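Keeping an upstairs apartment cool in July without running the AC all day

ermira_shehu
Hello everyone, and thank you for letting me join. I've been reading along for a while and you all seem like kind people, so I'm finally asking my own question. We moved into a high-up apartment in spring and it was lovely right through the mild weather, and now it's July and by four in the afternoon I could bake bread on the coffee table. We have one AC unit, in the bedroom, and it's noisy and my husband hates it (he grew up without one and thinks it gives him a stiff neck). I'd love to get by with curtains and open windows as much as we can. We face other towers and a lot of open sky, with very little shade from anything. 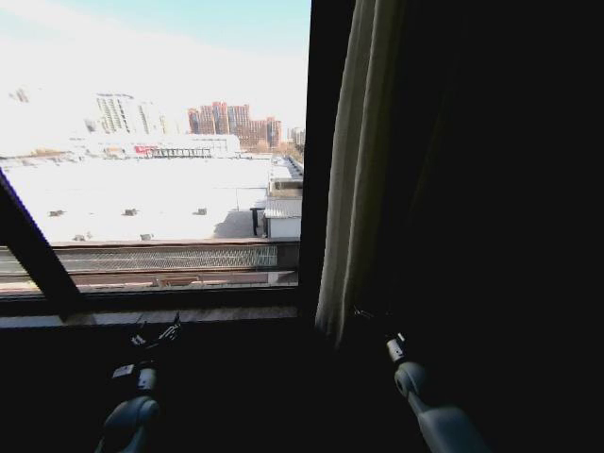 What I've been doing so far is opening everything when I get up and leaving it open until bedtime, which is how my mother always did it. But her place was on the ground floor with a big walnut tree in front, so maybe I'm copying the wrong house! Do I need blackout curtains? I like my light ones and I'd be sad to sit in the dark all summer.

blagoje_j
Welcome, Ermira! Your mother had the tree doing all the work, bless it. Up high with no shade you want to turn her routine around: closed by day, open by night. I set an alarm for six, shut every window, pull every curtain, and don't touch them until the air outside feels cooler on my arm than the air inside. Some evenings that's nine, some evenings it's closer to midnight, and I've been known to stand there in my pajamas with my arm out like a fool.

Here is my whole order of business, if you want it:

1. Close up early, before the sun gets round to your side. If you wait until the room feels warm you've missed it.

2. Do the oven things in the morning or not at all. We live on cold beans and tomatoes for most of the summer and I've stopped missing roasts.

3. In the evening, open windows on two sides of the apartment if you have them, and prop the inside doors so the air has somewhere to go. A door stop is worth more than a fan. Make sure the insect screens are on properly first, and brush them down while you're at it, as a dusty one hardly lets a breeze in. 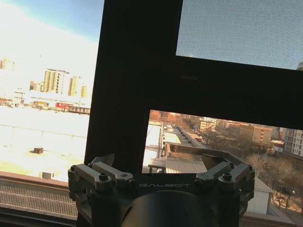

4. Put the fan near the window after dark, blowing out. I know it feels backward. It pushes the hot air out and the cool air comes in from the other side.

vlasta.k
I love you dearly, Blagoje, but I have to disagree about shutting everything all day. I tried it for a whole summer in our old place and the air got so stale that I had a headache by lunch, and with 2 kids and a wet dog in there you can imagine the smell. A small gap on the shady side never did us any harm. If it's a degree warmer, fine, I'd still like to breathe.

And Ermira, please keep your light curtains! I've had plain white sheers for years. They take the glare off, I can still see the weather, and the plants don't sulk. 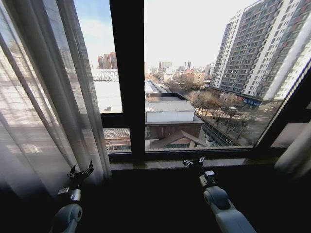

Sheers beside a dark-framed window, city outside.

hafthor_b
Sheers are pretty, Vlasta, but they're not going to hold back an afternoon sun. The heat is already through the glass by the time it reaches the fabric. If the building allows it, put the shade on the outside. We bought a roll-down one from Zutance, and after that my wife stopped sleeping on the kitchen floor, so I consider it money well spent. It came to 400 with the fitting, and I grumbled for a week.

vlasta.k
Not everyone can hang things off the outside of a tower, Hafþór! Ours would have had a letter under the door by supper.

damir_vidmar
Jumping in as somebody who rents and can't drill into anything. I have both: a sheer that stays drawn all day and a heavier cream lining behind it on the same double rail, which I only pull across for the 3 worst hours. It isn't dark, more like being inside a tent. The lining is a Fonine one I found secondhand and hemmed with iron-on tape, a bit crooked, but it does the job.

Blagoje is right about the fan, by the way. I argued with him about it on here last summer and then quietly went and tried it.

blagoje_j
I knew it!! You never said a word.

ermira_shehu
Oh, you're all wonderful, thank you. I closed up at half past six this morning and left a little gap in the bathroom for Vlasta's sake. I can't give you a proper report yet, but my husband has been sent to look for a double rail and I've moved the coffee table away from the sun. Damir, did you have to wash the lining before you hemmed it? I'm worried about it shrinking.

damir_vidmar
Yes, wash it first, warm, and let it dry all the way before you measure. Mine lost a good thumb's width.

Contact the moderators | © Skundex Home Forums | Back to top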